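Reading time: 5 min

We use cookies to remember your settings. By continuing to read you accept this.

Let the slow hands teach

By Ildikó Takács

Most arguments about teaching robots are arguments about quantity. A lab announces a number of recorded demonstrations, another lab announces a bigger one, and the rest of us go home and wonder how many more hours we can pay for. I run the teaching station at Rokden, a small shop in Hadesberg, and I have chased those numbers too. I now think we should spend less time on how many demonstrations we have and more on who gives them and how they are told to move.

Our last big set had 3040 demonstrations in it. They were given by remote control. A person sits at a desk with a pair of handles, watches the view from the wrist, and moves the arm through the task from start to finish. The tasks were small ones on a tray: press the button of a named color, pick up a block and set it down beside another, move a peg from one corner to the other. Anyone can learn to do these through the handles in an afternoon.

We hired for speed. The operators were paid by the finished demonstration, and the quickest of them were very quick. They cut corners between one object and the next, came down on a button at an angle, and corrected in the last moment with a flick of the wrist. The person doing this knows what the flick is for. The robot gets the flick and has to guess.

When we trained on the full set, the arm copied the hurry. It swept in low over the tray and knocked blocks on its way to buttons. It also hesitated in odd places, and it took me a while to see that these were the places where operators had paused to look at the clock or shift in their seats. A recording keeps everything, and the learning has no way to tell a decision from an itch.

So we went back through the set and threw a lot of it out. We kept 1275 demonstrations, chosen by watching them, which is dull work and took most of April. The arm trained on the smaller set did better on every task we tried. It was slower, and it left the blocks alone. I don't claim this proves a law. Ours is one shop with one kind of arm, and other people have tasks where sheer variety matters more. But it was enough to change how I run the desk.

The first thing I changed was the pay. Operators are now paid by the hour. I expected complaints from the office about output, and got them. Output did fall. What we have to throw away fell much further, and throwing away costs money as well, because someone has to sit and watch each recording before it goes.

The second thing was to stop hiring only gamers. I have nothing against them. They pick up the handles in minutes and they don't get tired. But one of our best operators came from Fülöp, the bakery down the street, where she had spent years decorating cakes. She lifts before she travels and she comes straight down. She had never touched a game controller. Her recordings look almost boring, one after another, and they are the ones I show to new people.

The third thing was the setup of the tray. We used to reset it the same way each time so that the operators could get into a rhythm. Rhythm is exactly what you don't want from a teacher in this job. After 20 runs with the same layout a person stops looking, and the hands go where they went last time. The demonstration then teaches a place on the table. We now shift the objects between runs, and we put things of the same color near each other on purpose, so that "the red one" is never a complete instruction.

I have heard the opposite view from people I respect. A developer at Prikport told me that careful demonstrations are a luxury, and that with enough data the bad habits wash out. He may be right for companies that can collect without limit. He also said that a robot should see mistakes so it can learn to recover from them. On that point I agree with him, and we record recoveries now. An operator starts with the block half gripped or the gripper too far to one side, and then fixes it calmly. A recovery given on purpose is a clean lesson. A fumble at the end of a long shift is something else, and I don't think a thousand of them add up to a skill.

Guiding the arm directly by hand deserves a word, too, as many shops have dropped it. Holding the arm and walking it through the motion is slow and hard on the shoulders, and your own body blocks the view. Still, I make every new operator do it for the first 500 minutes of training. Through the handles the arm weighs nothing. With your hands on it you feel how far out it reaches, where the wrist runs out of turn, and how little room there is between two objects when the fingers are open. People who have felt that drive differently later on.

What I would like to see from other shops is simple. When you publish a set, say how the operators were paid, how long their shifts were, and what they were told to do. Say how many recordings you removed and who decided. These facts shape what the robot learns at least as much as the size of the network, and they hardly ever appear in print. The work itself is modest enough: buttons to press, and a few blocks and pegs among them. 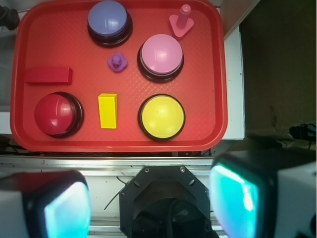

What we tell a new operator

Look at the whole tray before you touch the handles. Lift clear of everything before you move sideways. Come down straight. If you miss, stop, go back up, and try again at the same speed as before. If you are tired, say so and get up. The hour is paid either way.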